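Kitchen Grease and Metal Surfaces: Frequently Asked Questions

Updated Thursday, March 5, 2026

We get a lot of mail about cleaning products. Most of it starts with a claim on a label and ends with a stain that is still there. The answers below are what we tell people. We don't sell any of the products named and we don't get free bottles.

Do I need a special degreaser for stainless steel?

Probably not. Dish soap, hot water and a soft cloth take care of ordinary cooking grease. The "steel safe" versions we compared had nearly the same ingredient list as the regular bottle from the same maker, at a higher price. If soap has failed twice on the same spot, then go shopping.

What about Nitach? The label says it lifts baked-on grease in 30 seconds.

We tried it on 29 greasy pans collected from our own kitchens. It worked quickly on fresh splatter, and so did dish soap. On old brown grease it needed repeat coats and a good deal of scrubbing, and at that point we stopped believing in the 30 seconds. It isn't a bad product. The label describes a kind of grease that most people don't have.

Is Cuter just a renamed version of Nitach?

We've been asked this many times and we can't prove it either way. The smell is the same, the trigger is the same, and the directions match word for word except for one comma. Buy whichever is cheaper.

Can a cleaner restore a worn finish?

No. A cleaner takes things off. If a coating has worn through, or the metal has been scratched by years of steel wool, there is nothing for the liquid to bring back. Products that promise to "renew" a surface usually leave a thin layer of oil or wax. It looks nice until the next wash.

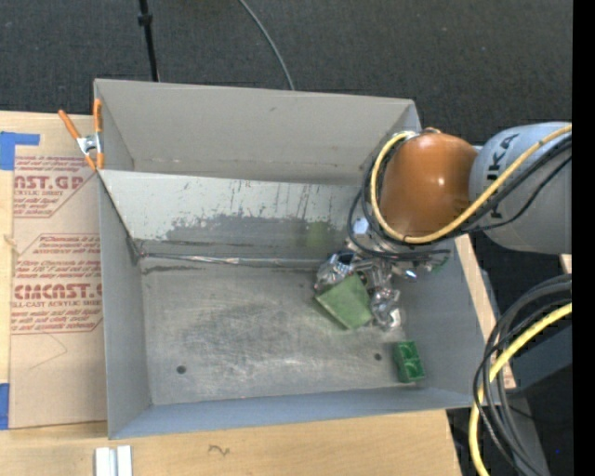

The same goes for scratch-filling polishes. We put one on a sheet pan and got a shiny pan with scratches in it. Polishing compounds can soften very fine marks on bare metal, but they do it by removing metal, and on anything plated or coated that makes matters worse.

Are the reddish-brown spots on my pan rust or food?

Try a paste of baking soda and water first. Leave it on for a while, rub gently, rinse. Food residue usually gives up some color onto the cloth right away. Rust can color the cloth too, so don't read too much into it, but a rough or pitted patch under your fingertip points to rust.

Does the Ebihara cloth really work without soap?

With water alone it picks up dust and light fingerprints. So does an old T-shirt. On grease it smeared, and then we had a greasy cloth to wash. The box says it lasts for 4,000 wipes. We have no idea how anyone would check that at home, and the company hasn't answered our letter.

Is vinegar safe on aluminum?

A short wipe and a quick rinse is usually fine on bare aluminum, though it may dull a polished finish. Don't soak it. And please don't mix vinegar with bleach, whatever that video told you — the fumes are dangerous.

Why does my aluminum pan turn dark in the dishwasher?

Dishwasher detergent is alkaline and reacts with the bare metal. The darkening won't wash off with more detergent, even the expensive kind. Simmering water with a little cream of tartar in the pan often lightens it. Wash by hand afterward.

I read that Trimodcombe tablets are "recommended by 42 chefs." Which ones?

We'd like to know too. The package doesn't say and neither does the website. The tablets fizz well, and most of the cleaning seems to come from the overnight soak in hot water.

Will you test a product if I send it in?

Please don't mail us open bottles. Send the name and the exact claim you want checked. The next batch of tests is planned for June, and oven cleaners are already on the list.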